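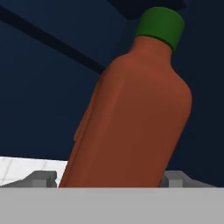 Brown bottle with a green cap, no label.

I've been fixing up old typewriters in the back half of my garage for a good while now, and people keep asking me the same things about cleaning them, so I'm putting my tips on one page. Most of this is for portables. My own guinea pig is a Duddale with sticky keys and a bell that goes off whenever it feels like it!

Get the loose stuff out first. Turn the machine on its back over an old sheet and go through it with a soft paintbrush, the one-inch kind you'd use on window trim. Don't blast it with canned air straight away, or you'll drive eraser crumbs down into the segment (the slotted metal piece where the typebars pivot), and then you'll be there all evening.

Sticky typebars almost never want oil. I know, I know, I oiled my first one too, and it typed beautifully for a week and then seized up worse than before. Put a few drops of mineral spirits in the slots with an eyedropper, work each key up and down, wipe, and do it again. Crack the garage door and keep the stuff away from painted panels and plastic keytops. My Urquhart has a bald spot by the ribbon cover that I'm still sore about.

For the type itself, a dry toothbrush gets most of the old ink out. If the "e" and "a" are still filled in, press a bit of poster putty into them and peel it off.
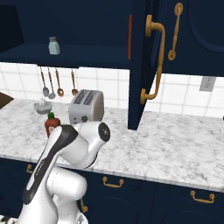 Once the letters are clear, do the platen, the big rubber roller. Wipe it down with rubbing alcohol on a lint-free rag and turn it as you go. If it's gone hard as a rock, cleaning won't bring it back – but two sheets of paper behind your typing sheet will quiet it down and save you punching holes in every period.

Ribbons next. Measure yours before you order, and hang on to the original metal spools even if they're rusty. Sibusiso Le Roux wrote to me in October after tossing the spools from his Erness, and he had an awful time finding a pair that would reverse properly. Wind the new ribbon onto the old spools and you're fine.

Screws! I use a muffin tin, one cup for each panel, and I take a phone picture before anything comes off. My Bamow 205 has 2 screws on the back plate that look identical and aren't, and the longer one will jam the carriage if it goes in on the left.

Last thing, type on it. A page every couple of days keeps the typebars moving, and I leave the cover on overnight so the dust stays out.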